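Wattimena hand gripper: setup and upkeep notes

Maintained by Harish Sisodia. Last touched in January.

These notes go with the Wattimena home objects set and cover the hand-held gripper used to record it. They deal with mounting, checking and repairing the tool. File formats and the download script are in the main README.

What you need

A 2 mm hex driver, a soft brush, isopropyl alcohol, lint-free wipes, spare pads from the Jorndale kit, and light machine oil in a pen applicator. The Visholm logging software has to be at version 3 or later. Older versions drop the jaw width channel without a warning.

Before a session

1. Open and close the jaws ten times by hand. The travel should feel even from end to end. If it catches, go to "Stiff linkage".
2. Look at the pivot pins. A pin that stands out from the black arm on one side has to be pressed back before you record anything.
3. Press a thumbnail into each blue pad. The ribs should spring back. Replace pads in pairs.
4. Start the logger, close the jaws fully, and zero the width reading. Open them fully and check that the value matches the one on the sticker inside the case.
5. Record one short test pick with a small bottle on its side. Play it back before going on.

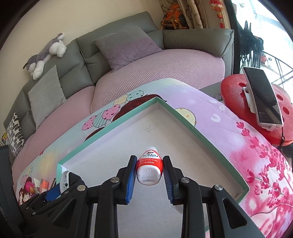
Pads wear fastest at the tips. We change them every 2000 closures or when a smooth object slips twice in a row, whichever comes first. The logger keeps the closure count under Gutix > Counters, and it has to be reset by hand after a pad change. Forgetting the reset is the usual cause of odd numbers in that column.

Changing a pad

Slide the old pad off from the tip end. Clean the finger with alcohol and let it dry for a full minute — the new pad creeps if the surface is still damp. Push the new one on until it sits flush, ribs facing inward. Close the jaws and check that both pads meet along their whole length. Zero the width again.

Object layout

Sessions are recorded on household surfaces such as sofas, beds and rugs. Soft surfaces are harder on the tool than a tabletop because the fingertips dig in and pick up lint. Brush the pads and the pivots after every 50 picks when working on fabric. Keep objects of different heights in the same group so the width channel sees a spread of values.

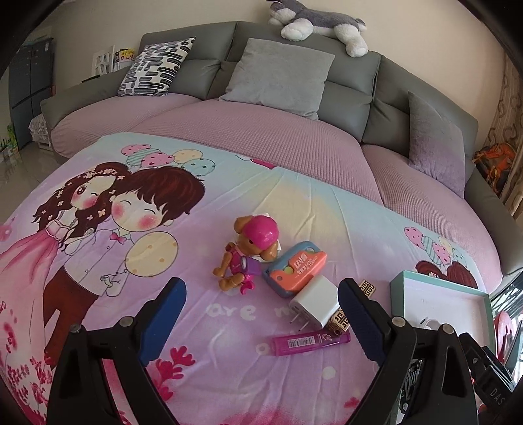 Very small items are the best test of pad alignment. If the tips cross or leave a gap, beads and similar parts roll out sideways. Loosen the outer arm screws a quarter turn, close the jaws on a sheet of paper, and tighten again while holding them shut.

Stiff linkage

Usually lint around a pivot. Brush it out, work the arms, then add one small drop of oil per pin and wipe off the rest. Keep oil away from the pads. If the linkage is still stiff, check for a bent arm by laying the tool flat on glass.

Known issues

Width readings drift by a small amount in the first few minutes after power-on. Let the tool sit switched on before you zero it.

Session 265 was recorded with mismatched pads. The width values are usable but should not be mixed with the others.

Send corrections to Harish through the issue tracker, with the session number in the title.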